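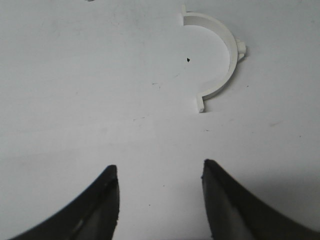 Clutelbridge Old House list

Subject: Re: Re: frozen line in back kitchen, AGAIN
From: Þórey Riis
Date: 28 Jan 2019

Typing this on lunch so forgive the mess. Answers to Bach's message first, then the longer stuff people asked me for off list.

Bach wrote:
> Third time this winter the kitchen sink on the north wall has quit on us
> overnight. Cold side only. Hot runs fine, which makes no sense to me as
> they go up the same wall. We leave the tap dripping. We leave the cabinet
> doors open. My brother in law says pull the whole line and run new and he
> knows a guy who will do it for 900. The house is on a crawl space, stone
> foundation, kitchen was added later than the rest. I can't find a shutoff
> for that branch anywhere. The one at the meter is so stiff I am scared to
> lean on it.
>
> Also is heat tape safe or not? Got two different answers from two
> neighbors and one of them was shouting.
>
> Thanks, Bach

OK. Don't pay the 900 yet. Maybe later, maybe it's even a fair price, but if he puts new pipe in the same cold spot you'll have a new frozen pipe.

The hot side being fine makes plenty of sense. Somebody ran hot water at bedtime, dishes or whatever, and that line started the night warm. Cold line comes in from the street already near freezing at this time of year. Also look at whether they REALLY go up the same wall. In my kitchen they come up side by side under the sink and then split, and the cold one wanders off along the sill like it's out for a walk. I didn't know until I crawled under there in August.

Dripping - has to be the cold tap, and it has to be more than one drop every so often. Think pencil lead. If you have a single lever faucet and it's parked in the middle you may be dripping mostly hot. Easy mistake, did it for two winters.

Now the long part. This is what I did on our place, in the order I wish I'd done it.

1. Find every shutoff before you touch anything

Walk the line from the meter in. Flashlight, old clothes, roll of masking tape and a marker. Write on the tape what each valve does, wrap it on the pipe. If you don't know, write a question mark and come back. I had one behind the washer that turned out to feed only the outside faucet, and one in the crawl space that fed nothing at all, it was left over from a bathroom that isn't there any more.

For Bach, on a kitchen that was added later, look where the old back wall of the house used to be. The branch usually starts right there. Mine was behind a piece of paneling with four screws in it and paint over the screws.
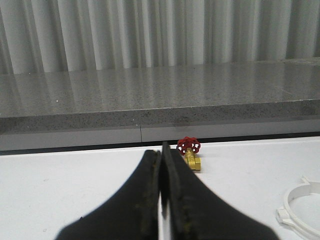
2. Deal with the stiff one

Old gate valves. Everybody on this list has at least one. They get stuck because they sit open for thirty years, and then one night you need them.

Don't lean on it, you're right to be scared. Small moves. Quarter inch closed, back open, quarter inch closed, back open. A bit of penetrating oil on the stem and leave it overnight. If the packing nut starts weeping when you move it, snug it a tiny bit, not a lot. If it closes and water still comes out of the tap at full blast, the gate inside has probably come off the stem and you need a new valve, and this time get a quarter-turn ball valve.

If it's the one on the street side of your meter, that isn't yours. Call the town. They came out to us in two days and changed it, no charge. I know Allano on Mill Street got billed for hers but I think that was for digging.

Do NOT do this on a Sunday night. Do it on a morning when the stores are open. I can't say this enough, I had the downstairs toilet filled from a bucket for a day and a half.

3. Find the draft

Wait for wind, then go down with a stick of incense. Or a wet hand, works nearly as well. Stone foundations leak air at the sill, where the wood sits on the stone, and anywhere a cable or a dryer hose or an old oil line goes through. Moving air freezes a pipe much faster than still air at the same temperature. People wrap the pipe in foam and leave a gap right behind it you could mail a letter through.

We used backer rod and mortar on the big gaps, canned foam on the little ones. Not around the flue!! Anything hot needs the proper high temp stuff and clearance, ask at Costton Hardware, the older guy in the back, not the counter.

Mice also use these holes by the way. Fixed both problems in the same weekend.

4. Support the pipe

Boring one. But a line that sags holds water in the low spot even after you drain it, and that's what splits. Mine was hung from a joist with wire and in one place a shoelace. I went along with plain half clamps, one every few feet, with a slight fall back toward the drain valve so it empties itself. Use plastic ones on copper or the coated ones, bare steel straps on copper will eat at it over time. Leave the pipe able to slide a little. If it's ticking at night when the hot runs, the clamp is too tight.
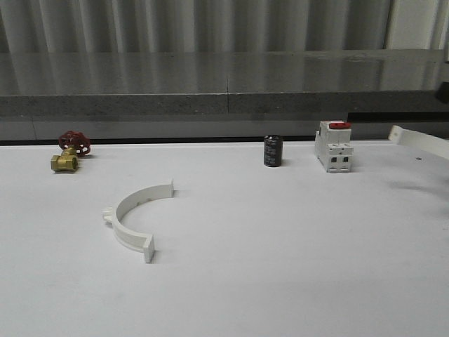 5. Then insulation, and only then heat cable

Heat tape question. My answer is yes, safe, if: it's the self-regulating kind, it's made for the pipe you have, you don't cross it over itself, and it's plugged into a GFCI outlet that you've tested. The stuff that scares people is the old kind from the seventies that ran flat out all the time and cooked itself under the insulation. If you find some of that in your crawl space, unplug it and throw it out. Don't "just see if it still works".

And please put it on a circuit that isn't already doing everything else. Ours was on the same breaker as the chest freezer and a sump pump, so it tripped on the coldest night, so the pipe froze, which I found out when making coffee. Had an electrician give it its own breaker. Money well spent. I don't do my own panel work and neither should you unless you really do know.

Insulation over the cable only if the instructions say ok. Read the sheet in the box. Seal the seams on the foam with tape, the self stick edge lets go after one winter.

6. If it's frozen right now

Open the tap. Start warming at the tap end and work back so the melt has somewhere to go. Hair dryer, warm towels, patience. No torch. I know your grandfather used a torch. The Bach house and mine are both full of hundred year old dry lath and whatever the mice brought in.

While it thaws have one person standing at the shutoff, becuase if it's split you won't know until it lets go.

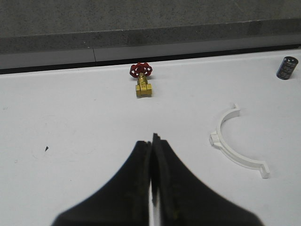 And after it's running again, go look at the whole length with a light, feel underneath with your hand. A pinhole will only mist, you can miss it for weeks. I did, and that one cost us a section of subfloor.

Somebody asked what all this cost. I added it up last night from the receipts, minus a couple I lost. Materials came to 659. The electrician was seperate. The full quote we'd had before that, for ripping out the kitchen wall and re-running everything inside the insulation, was 2728, and that was with me doing the patching and paint. So for us the slow way was cheaper, though it did take most of my weekends until Thanksgiving, and I still think the wall job is the better fix if you're redoing the kitchen anyway. Bach if you're planning cabinets in the next year or so, wait and do it then.

Couple of loose ends -

Allano, yes I still have your pipe cutter. Sorry. Will drop it on the porch.

Whoever wanted the name of the mason, he's retired. His nephew does chimneys only.

On the question of shutting the heat off in the back rooms to save oil: I'd not go under 55 in any room with plumbing in the outside wall, and leave the doors open. We tried 48 one year. See subfloor, above.

Bach, can you post what pipe it is? Copper, galvanized, PEX, gray plastic? If it's the gray plastic that changes everything I said in 4 and probably 6 too. And what's the crawl space temp on a cold morning, just stick a cheap thermometer down there next to the line.

Have to run, back on tonight after 8

Þórey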